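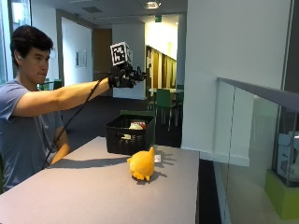

Glove on, hand over the basket, marker cube facing out.

I used to pack sample baskets at Bosthorpe all day, and now I mostly teach the arm to do it (my wrists are thrilled!). If your shop is starting with the glove too, this is how I record a grab.

Put the glove on first and run the cable down and away from your reach. Set one item in front of the basket. Start the recording, hold your hand still for 2 seconds, then reach, close your fingers and lift, slower than feels natural. Keep the cube on top of your hand in view the whole way – if you roll your wrist, toss that take and go again.

We needed 2000 good takes before the arm took over my small-items shift, and I did 446 of them myself. I still pack the odd-shaped stuff by hand.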